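# Patient transport in Nadlow

Patient transport here means the non-emergency sort: the minibuses and cars that take people from Nadlow to the hospital at Vandivthorpe for clinics, scans and dialysis. I've written this entry because I used the service for most of one winter with my knee, and the old page still had the wrong phone hours on it.

## How it began

Nadlow lost its own outpatient clinic when the cottage hospital closed. For a while people simply got lifts, or didn't go. Leanne Bellamy, then the practice nurse, kept a list of everyone who had missed an appointment for want of a ride, and by March it had 489 entries on it. She took the list to the health board in a carrier bag (I've seen the bag!) and came home with funding for a single vehicle.

The service now runs three minibuses, all with tail lifts, and borrows a car from Hendska when one is off the road.

## Booking

You ring the desk, give your appointment letter number and say whether you can manage a step. Ryan Ashworth usually answers in the mornings and he's very patient – I once rang him twice in ten minutes having forgotten I'd rung at all. Bookings for the next day close at 2 in the afternoon. Dialysis patients get a standing booking and needn't ring unless something changes.

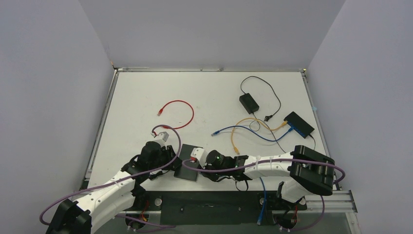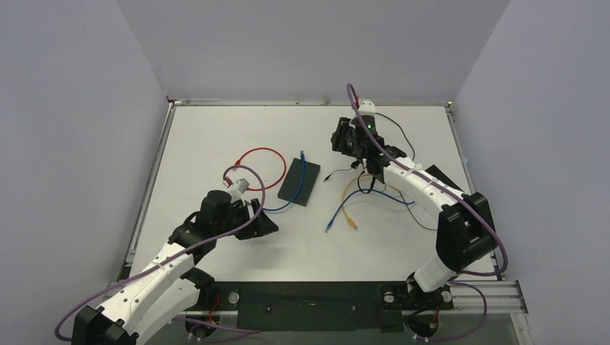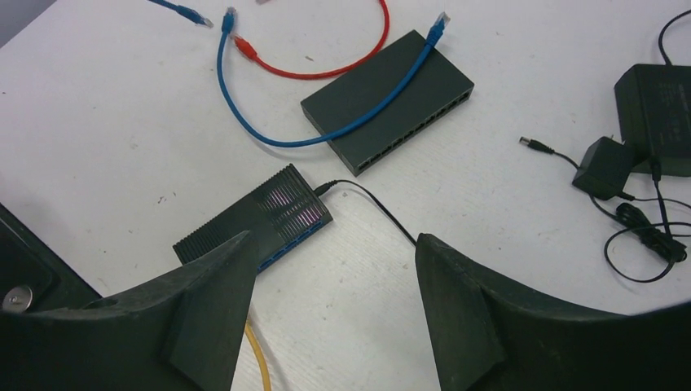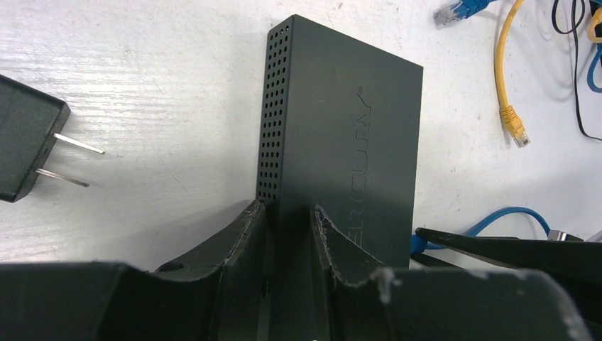
## Who can use it

Anyone registered with a GP in Nadlow or Doolan who can't reasonably get to Vandivthorpe by bus or car. A companion may travel too if the surgery agrees, and children under school age always bring one. It doesn't cover visiting, dentists or collecting prescriptions, though that last one comes up at every public meeting I've been to.

## The Doolan question

Doolan was added later, and not everybody was pleased. The detour makes for an early start at the Nadlow end, and Stuart Kettle wrote a long letter to the parish newsletter saying so. Erhan Kaplan, who drove the route at the time, answered him in the next issue with a hand-drawn map of the road over the hill. I thought Erhan had the better of it, but then I live on the Doolan side.

## Costs

Passengers pay nothing. The Friends group raises money for extras, and last year's £400 went on blankets and new grab handles.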